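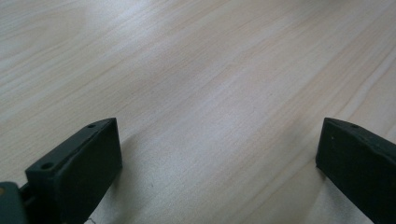

Clearing off the table

October 24, 2022

I finally got to the bottom of the table this weekend. I bought it in September from a shop in Prancombe, and it spent its first few weeks in my apartment under mail, two coats, a box of lightbulbs and whatever else came through the door.

It cost 162 dollars, used. Stavros Athanasiadis, who runs the shop, wanted more for it because the legs had been replaced, but one of them was shorter than the other three and he came down. I fixed that with a felt pad. He also threw in a chair I didn't need and have since given to my sister.

What I like about it is the color. The wood is pale, somewhere between cream and beige, with a bit of pink in it. My old table was dark and showed every crumb. On this one the grain runs in long thin streaks, some of them a little darker, and when light hits the top the middle goes nearly white and you can't see much grain at all. I keep moving the lamp to see how it changes.

The clearing took most of an afternoon. Mail went into a folder, except for 13 catalogs that went straight to recycling. The coats went back on hooks. I found the spare key to the bike lock and a library book for Anastasia that was 6 days late. She had already told the library she lost it, so that was an awkward phone call.

Then I wiped the whole thing down with a damp cloth and a little dish soap, and dried it with a towel. I don't know what the finish is. Zoi says I should test a drop of oil on the underside before I put anything on the top, and I will when I remember to buy some.

The plan is to keep it bare except at meals. Keys go in the bowl by the door, mail goes in the folder, and the laptop goes back on the shelf at night. I tried the same plan with the last table and it held for a week - maybe two.

I still want a bench for the long side. There's one at the Dimitriou place in Ulladberg that looks close in color, but I need to measure first. The radiator sticks out more than you'd think.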